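Search this blog
Search

Getting the can into the drawer, part two

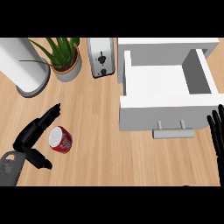
The kitchen bench in the simulator, drawer open, can still on the table.

I said in August that I'd write up the rest of the robotics club project once we had something to show. We have a bit to show now, so this is the catch-up.

For anyone who missed the first post, I'm in the evening robotics club at Staltmont, and this term our group picked a two-armed task. One arm opens a drawer, the other picks up a soda can and puts it inside, and then the first arm pushes the drawer shut. All of it happens in simulation. The club has no pair of arms to practise on, and even if it did I doubt they'd let us near them with the code in its current state.

There are four of us. Áine Coughlan does most of the work on the right arm, which is the drawer arm. Aurelio Rivas and I have the left arm and the can. Hường Ninh looks after the training runs and keeps the log, and she's the reason we can find anything from three weeks ago.

The drawer turned out to be the easier half, which I got wrong in my last post. The handle is a plain bar on two posts and it sticks out a fair way, so there's room to get the fingers behind it. Áine's first version pulled too hard and at a slight angle, and the drawer would jam halfway. She changed the pull so the wrist stays square to the cabinet and slowed it down over the last part. After that it opened nearly every time. Closing is still a bit rough. The hand tends to slide off to one side of the front panel when it pushes, and she's working on that now.

The can is where our time has gone. When it starts upright, the left arm does fine. When it starts on its side, we have two problems. The first is that it rolls if a finger touches it before the thumb gets there. The second is that the hand has to come in at the right angle to the can's long axis, and our policy only seemed to know one angle. If the can happened to be lying the right way it worked, and if it wasn't, the hand closed on air beside it.

We collected 212 demonstrations by teleoperation over the winter break, taking turns. Looking back through the log, Hường found that only 56 of them started with the can on its side, and most of those were mine, and I had apparently set it down facing more or less the same direction each time. So the policy had learned my habit. That was a bit embarrassing but at least it was easy to understand.

We've since recorded more of the sideways starts with the direction picked by a script, and we've added a short pause before the hand closes. The pause was Aurelio's idea. I didn't think it would do much, but it gives the thumb time to come around underneath, and the can gets knocked away less often. We haven't done a proper comparison with and without it, so take that as an impression.

The other thing we argued over was the clutter. There's a toaster, an aloe plant in a pot and a paper towel holder along the back of the table, and none of them matter to the task. Áine wanted to take them out until the basics were working. I wanted to leave them in, mainly so we wouldn't have to retrain later. We left them in. There was one bad evening when the left arm kept swinging wide and hitting the plant on its way to the drawer, and I was close to changing my mind. Raising the carry height fixed it.

The hand-over from "can is picked up" to "can is above the drawer" is the next job. It's a long reach across the table for the left arm, and the right arm needs to be out of the way by then. At the moment they sometimes bump. Ximena Gallardo, who runs the club, suggested having the right arm back off to a fixed spot after opening and wait there. It sounds simple enough that we probably should have done it from the start.

Our showing is on 13th September, with each group getting ten minutes. We plan to run the task live on the projector from a few random starts. Hường also wants a recorded run ready in case the laptop gives us grief - it has form.

If you're in another group and having the same trouble with things lying on their side, check which way they were facing in your demos before you touch any of the settings. I spent two evenings on the learning rate first.

I'll put the script for the random starts up once I've cleaned it up and Aurelio has checked the units.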